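The Good Cheap Tool

Some things in this world are made to last and some are made to be lost, and it took me a long time to see that there's room in one house for both. I've been thinking about this since April, when I cleaned out the drawer by the back door. You know the drawer. Everyone I've ever visited has one, and it always sticks in humid weather.

Mine gave up a tangle of twine, two flashlights, a doorbell button still in its wrapper and more tape measures than any household could need. I'd gone in looking for one of them, of course, because I had a bookcase to fit into the alcove upstairs and couldn't find a tape to save my life. That's how you come to own so many. You can't find the one you have, so you buy another at the register for the price of a sandwich, and then the first turns up behind the cereal.

So I laid them all out on the back step in the sun, and I made myself a cup of coffee, and I had what I can only describe as a very happy afternoon pulling them in and out.

The cheapest of the bunch came from a bin at Madstead, the big hardware barn out past the feed store, where they used to sell them loose like apples. It has a thin yellow blade that folds over if you ask it to cross much more than the width of a chair. The lock is a little nub you push with your thumb, and by now it's more of a suggestion than a lock. But it weighs next to nothing, it fits in a shirt pocket, and I've measured more windows with it than with anything else I own. If it went into the lake tomorrow I'd be sorry for a minute and a half.

The best one is a Grernside, and I paid more for it than I told anybody at the time. The case is heavy and has rubber on the corners. The blade stands out straight and proud, and when it comes home it slows itself down over the last stretch, so it doesn't bite your finger. I love that tape. I love it so much that for the first two years I hardly used it, because I was afraid of leaving it on somebody's roof.

Now, that's a silly way to own a tool, and I know it. My father had a good handsaw he kept wrapped in an oiled cloth, and he did nearly all his sawing with a bad one. When he passed it on to me it was as sharp as the day it was made, and I suppose I should have been grateful (I was!), but I also thought of all those crooked shelves.

What makes a tape measure good is a shorter list than the packaging would have you believe. The hook at the end should move a little. People bring them back to the store over that, thinking the rivets have worked loose, when the play is there on purpose. The hook slides by its own thickness, so you get the same reading whether you're hooking it over the end of a board or pushing it up against a wall. If it doesn't move at all, gunk has probably gotten in there, and an old toothbrush will take care of it. If it flops around like a loose tooth, the tape has been dropped on its nose one time too many.

Next is the printing. I'm at the age where I care about the printing a great deal. Tapes have gotten crowded over the years, with red numbers and black diamonds and arrows for the stud spacing, and somewhere down in the undergrowth are the inches. The one I bought from Usodness through the mail has fractions written out beside every mark, which I thought would be an insult to my intelligence and which I now reach for whenever the light is bad. It runs to 30 feet. I've never measured anything 30 feet long except the side yard, and I did that once, out of curiosity.

And then there's the color, which I'd never have mentioned when I was young and serious. A tool should be a color that doesn't occur where you drop it. The prettiest tape I ever had was a dark forest green, a present, and I set it down in the grass beside the shed and walked over that same ground for a week before the mower found it. I've distrusted green ever since. Gray is as bad in a workshop, where everything turns gray in the end, including me.

Reviews are no great help, I'm afraid, though I read them the way some folks read the obituaries. When I was shopping for the Usodness I came across a page with 1,220 of them, and I read far more than I should have with supper waiting. One man gave a single star because the box was dented. One woman gave five because it came on a Tuesday and she'd expected it later. A good many people were reviewing a different tape altogether. What you want to look for, if you've got the patience, is somebody who has had the thing for a year or more and mentions it in passing, with a complaint about something small. A person who grumbles about the belt clip has been wearing it on a belt.

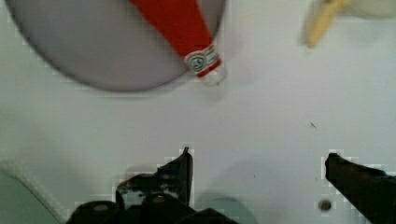

A tool needs a place to land, and for small ones I've never found anything to beat an ordinary dish. Pegboard is handsome and I admire it in other people's garages, but it asks you to be the sort of person who hangs things up, and at the end of a long day I'm the sort who puts things down. A round gray dish on a white tabletop does the job, and it shows you the other half of what I was saying about color, because a long bright red strip lying across that quiet gray can be picked out from the doorway without your glasses. Give the dish a spot that's easy to reach and keep the mail out of it. I set mine up near the back door, and the drawer has been closing properly ever since.

I should say a word for the middle of the market, which tends to get squeezed out when people talk about tools. Everybody has a story about the bargain that lasted forever or the splurge that changed their life. The Agarwal tape I bought last, at 10 dollars, has no story at all. The blade is a fair width and the lock holds. It came with a belt clip that's neither too tight nor too loose, and the case is a plain orange plastic that has picked up scratches without cracking. I've used it on the alcove, the porch steps and a neighbor's rabbit hutch. When someone asks me what to buy for a first apartment or a kid heading off to school, that's the kind I tell them to look for, and I tell them to skip the gift set with the level and the tiny hammer.

Length is where most first-time buyers go wrong, and they go wrong by getting too much. A long tape is a heavy tape, and a heavy tape stays home. For hanging pictures and checking whether a couch will get around the corner, a small one is plenty, and you'll have it in your hand before you've talked yourself out of measuring. Keep a long one in the house too, by all means, and lend it out freely. It's a fine way to meet the people across the road.

As for care, there's very little to it. Wipe the blade with a dry rag if it's been out in the rain, and let it sit open for a while before you reel it in. Don't let it snap back at full speed, however satisfying the noise, because that's what tears up the hook. Check it now and then against another tape you trust. I did that with mine on the step, all of them laid side by side, and every one agreed with the others except an old cloth sewing tape that had stretched. It had been telling me flattering things about my waist for years.

In the end I kept more of them than I'd planned to. The Grernside came out of retirement and lives on my belt, where it's already lost some rubber off one corner. The Madstead went into the glove box of the truck. Two went to the church rummage sale, and I'm told they sold before the doors had properly opened, for a quarter apiece.

The bookcase, by the way, was an eighth of an inch too wide for the alcove. I'd measured at the floor and never at the baseboard. It's in the hallway now, and we've gotten used to walking around it.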